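Care of grey metal parts bins

Metal bins with sloping walls are used on workbenches for sorting bar stock, offcuts and small rectangular pieces. The slope brings the contents to the base, where they can be picked up without reaching into a corner. It also means that everything dropped in slides down the same wall, and that wall wears first.

Inspect bins under a lamp placed to one side. Light from directly overhead flattens the surface and hides shallow scratches. Empty the bin before treating it, but do the first check with the stock in place to see where it tends to come to rest.
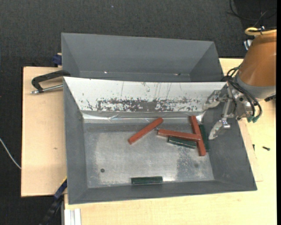 Page last changed: January. Ref. 632.

Wear on the back wall of a bin is usually of two kinds. Fine vertical scratches, as on the upper half of the back panel in the front bin, need only wiping down. A horizontal band of dark, flaking wear lower on the wall needs more work:

1. Brush off loose flakes with a stiff nylon brush. Do not use a wire brush on a coated surface.
2. Rub the edges of the band with 180 or 240 grit paper until no step can be felt.
3. Vacuum the base and the bend where it meets the wall.
4. Degrease, leave to dry, and apply 2 thin coats of metal primer. Allus grey is suitable for bare steel. Do not use it on galvanised bins.

Creased metal strip along the bend should be pressed flat with a roller or replaced. Grit collects under a raised edge and small parts catch on it.

Scuffing on the floor of the bin can be left alone unless it marks the stock. Painted bars should have a liner. Cut 2 mm rubber sheet slightly undersize so that it lies flat and can be lifted out for cleaning.

Storing mixed lengths

Keep long and short bars in separate bins where space allows. If they share one, sort by colour, for example red for long and green for short. Bars left crossed over one another tip when the lower one is pulled, so take the top one first.

Bins standing on a wooden top should have felt or cork pads beneath the corners.

See also: Stellness stacking bins, sizes and loads; Prosell bench liners.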